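Drurkby Tenants' Office
05/12/2020

Changes to move-out cleaning and deposit returns take effect this month. Residents of the Ravine buildings are asked to read the full thread.

1/ Deposits will be returned within 23 days of the keys being handed in. The earlier limit applied until March. 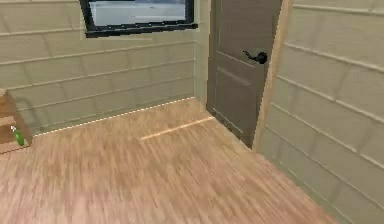 Room with gray interior door and wood floor.

2/ Please remove all household trash before the final walk-through. Bags left inside are charged to the deposit - one fee per bag.

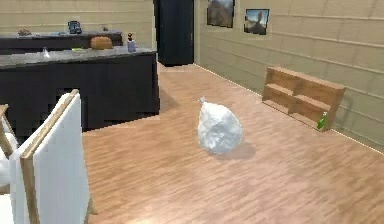 White garbage bag on a plank floor.

3/ Walk-throughs are booked through Yulan Tan at extension 2961. Each visit needs 2 days' notice. A resident may send someone else, with a signed note. 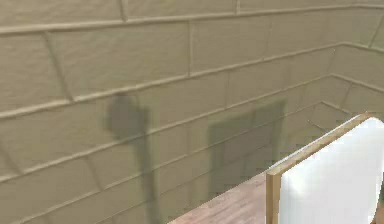
4/ Small nail holes are treated as normal wear. Repainting without written consent is not.

5/ Disputes go to Fadime Avcı in writing. Please include the unit number and a forwarding address.

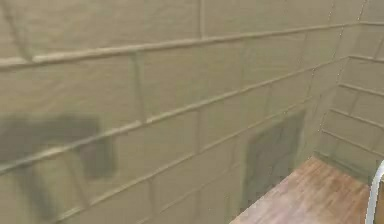

6/ Keys may be left in the drop box at 168 Zheng Street after office hours. Mailbox keys should be in the same envelope.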